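Keeping a Small Orchard Going: A Talk With a Brarcombe Grower

September 19, 2025

The orchard at Brarcombe has 441 trees, and the woman who runs it prunes most of them herself. She bought the place after leaving an office job at De Graaf, a freight company, and did not expect to make money quickly.

"The first 2 years I sold almost nothing," she said. "I was cutting out dead wood and fixing fence."

Frost is her main worry. A cold night in April can take most of the blossom on the lower rows, and she has stopped planting there. The newer trees are all on the slope behind the barn, where the cold air drains off.

She sells at the farm gate and to Filano, a grocery in town that takes 5 crates a week in season. The store wanted larger fruit at first.

"I told them they could have large or they could have flavor," she said. "They came back the next month and took what I had."

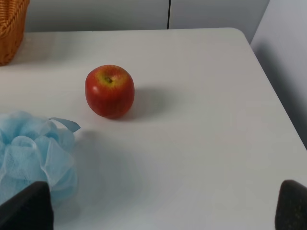 A red apple with a yellow-green blush around the stem.

Asked what buyers get wrong, she mentioned storage. People leave apples in a bowl for weeks and then complain that they are mealy. She keeps hers in the refrigerator, in a bag with a few holes in it, away from the onions.

She has no plans to expand. A neighbor has offered her the field next door twice, and she has turned it down both times.

"I can walk the whole orchard before breakfast," she said. "With another field I'd need to hire, and then I'd be back in an office doing payroll."

Picking runs through the end of next month. The gate is open mornings only.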